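Open day at Durnuteck, Camley

Durnuteck opens its assembly building to visitors once a year, in December, and this time there were 154 places. We had the two o'clock slot. Coaches cannot use the main gate, so if you are going next year get off at Bustos Road and walk up past the tyre place. It takes ten minutes.

Stores

The tour starts in stores. It is a long, cold room with racking on both sides, and the firm keeps 977 different part numbers there. Every shelf has a printed card with the part number, the supplier and the date of the last check. Small parts come in on reels or in bags and are put into trays before they go through to the benches. Our guide said the paperwork takes longer than the moving. Visitors were asked to keep their hands in their pockets, and most did.

The Clovon line

Clovon is the name of the product that takes up most of the ground floor. A batch is 573 units, and a good month means 1,000 or more boards through the building. Coats and overshoes are handed out at the door, and bags stay in the lockers.

I had expected a conveyor. Durnuteck uses tables instead, and the parts are set out on them in yellow plastic bins. On the white table we spent longest at, one shallow bin had small cylindrical components in it, metal bodies with a blue or silver band and short black leads curling off one end. They do not lie straight, and the leads go in every direction. The bin next to it held red round circuit boards with a hole through the centre. Between the bins was a stainless steel tray lined with a sheet of white paper, with another of the red boards lying on it. The boards are smaller parts and more crowded than I would have guessed from the finished product, with white capacitors standing among the surface-mounted pieces.

Questions at this stop were mostly about static and about how long a board waits before it is boxed. The answer to the second was two days at most.

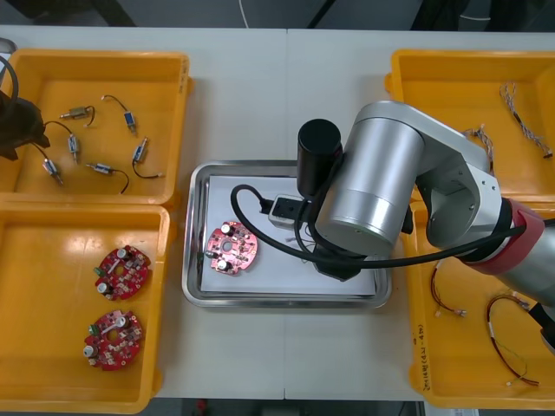 Packing and the canteen

Packing is through a set of double doors and is much louder. Finished units are boxed in tens, taped and stacked on pallets by the loading bay. We were given five minutes there and then taken up to the canteen for tea and a mince pie. The toilets are on the same landing. There is a small display of older products by the stairs, with labels, and it is worth stopping at on the way down.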